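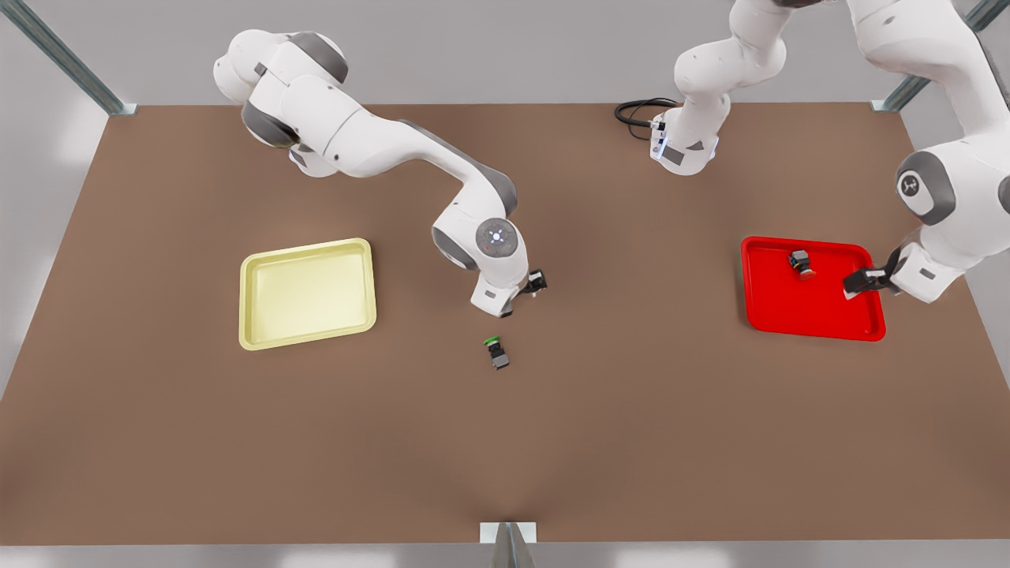
Unit 6: Measuring differences in health between places

Course notes, Population Health Methods
Prepared by Anastasia Pappas. Revised 8/1/18.

6.1 Scope

Unit 5 dealt with rates for a single population. In this unit two or more populations are compared, and the question is how much of a difference in death rates or life expectancy remains once age has been dealt with. The worked material uses two teaching districts, Taronell and Kanel. Students who missed the March session on life tables should read Unit 4 first, because section 6.4 assumes it.

6.2 Crude rates and why they mislead

The crude death rate is the number of deaths in a year divided by the mid-year population, usually multiplied by 1,000 or 100,000. It is easy to get and easy to misread. A district with many retired residents will have a high crude rate even if every person in it is in good health for their age.

Taronell has an older population than Kanel. Its crude rate is higher. When the rates are broken down by age group, Taronell has the lower rate in every group under 75 and nearly the same rate above 75. The crude comparison points the wrong way. This pattern is common enough that a crude comparison between areas should never be reported alone.

6.3 Direct and indirect standardization

Direct standardization applies the age-specific rates of each district to one shared standard population. The result is the rate each district would have if its age structure matched the standard. It requires reliable age-specific rates, so it works poorly where deaths in some age groups are few.

Steps:

1. Choose the standard population and write down its source and year.
2. Compute the age-specific rate in each district.
3. Multiply each rate by the number of people in that age group in the standard.
4. Add the expected deaths and divide by the total standard population.

Indirect standardization goes the other way. Rates from a reference population are applied to the district's own age structure to give expected deaths. Observed deaths divided by expected deaths, times 100, is the standardized mortality ratio (SMR).

Worked example. A district records 188 deaths from heart disease. Applying the reference rates to its population gives 200 expected deaths. The SMR is 188 / 200 × 100 = 94. Deaths were 6 percent below what the reference rates would predict.

Two cautions. First, SMRs for two districts should each be compared with the reference and not with one another, as each uses its own district's age structure as weights. In practice people compare them anyway, and the error is small if the age structures are close. Second, an SMR says nothing about absolute burden. An SMR of 150 for a rare cause may stand for two extra deaths.

6.4 Life expectancy gaps

Period life expectancy at birth is the average number of years a newborn would live if the age-specific death rates of the current period held for the whole of life. It is a summary of present rates and should not be read as a forecast for any real child.

A gap between two areas can be split by age. The usual method (Arriaga) assigns a number of years to each age group, and the parts add up to the total gap. A gap driven by infant deaths and a gap driven by deaths at 45 to 64 may be the same size and call for quite different responses.

Gaps also depend on the size of the areas compared. The smaller the areas, the wider the range between best and worst, partly from real differences and partly from chance. Part of the spread between census tracts in a single city is noise. As a working rule for this course, do not calculate life expectancy for an area with fewer than 900 residents in a single year of data. Pool years or merge areas, and state which was done.

6.5 Absolute and relative measures

Let the death rate be 20 per 100,000 in group A and 10 per 100,000 in group B. The rate difference is 10 per 100,000. The rate ratio is 2.0. Ten years later the rates are 12 and 5. The difference has dropped to 7 and the ratio has risen to 2.4.

Both statements are correct: the gap narrowed in absolute terms and widened in relative terms. A report that gives only one of them has made a choice for the reader. Give both, along with the underlying rates. Where overall rates are falling, relative measures tend to grow even while the number of excess deaths shrinks.

6.6 Sources of error in area data

Numerator and denominator mismatch. Deaths come from certificates and population counts come from the census. Race and ethnicity are usually self-reported in the census and recorded by a funeral director on the certificate. The two do not always agree, and the error is larger for some groups than for others.

Residence. Deaths are assigned to the place of usual residence. A nursing home counts as a residence, so a tract with a large home can show a low life expectancy that has little to do with the neighborhood around it.

Movement. People in poor health may move to be near care or family. Area rates reflect who lives there at death – not where the exposure took place.

Changes in coding. The move from ICD-9 to ICD-10 for United States death data in 1999 changed how some causes are counted. Trends that cross that year need comparability ratios.

6.7 Small numbers

For counts under 20, the rate is treated as unstable in this course and is flagged in tables. A confidence interval should be shown for every rate. For small counts use the exact Poisson limits in the back of the course packet; the normal approximation is acceptable from 100 deaths upward.

6.8 Exercise

The Mägi data file lists deaths and population by age group and sex for both districts. Using it:

a) compute crude and directly standardized rates for each district;
b) compute the SMR for each district against the pooled rates;
c) state the gap in absolute and relative terms, with intervals for the rates;
d) write one paragraph, in plain words, for a reader who has not taken the course.

Part (d) carries as many points as part (a). Spreadsheet work is fine, but formulas must be visible. Questions about the data file go to Parviz Mahmoudi, who also holds the corrected age groupings for Kanel. The 85-and-over row in the first version of the file was wrong and should not be used.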